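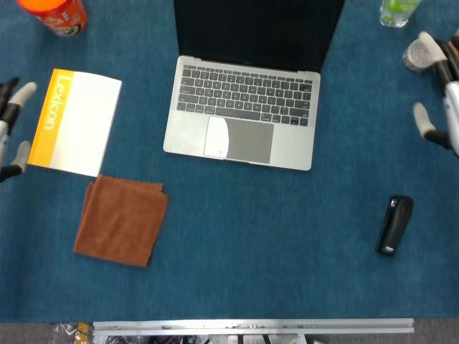
Laptop computer

A laptop is a portable personal computer with a screen and keyboard joined by a hinge. The keyboard usually sits towards the back of the base, with a trackpad in front of it and a palm rest on either side.

Design

Early portables put the keyboard at the front edge, leaving nowhere to rest the wrists. Moving it back towards the hinge made room for a pointing device – at first a trackball, later a flat pad. Cases are commonly plastic, aluminium or magnesium alloy. Metal cases help to carry heat away from the processor.

Battery

Most current models use lithium-ion or lithium-polymer cells. Capacity falls with age and with each charge cycle, and many batteries are rated for 300 cycles or more before a marked loss. Storage at a high temperature speeds the decline. Worn batteries should be taken to a recycling centre and kept out of household rubbish.

Repair

Memory and storage are soldered to the main board in many thin models, so they cannot be upgraded after purchase.

See also

Notebook cooler
Tablet computer
Trackpad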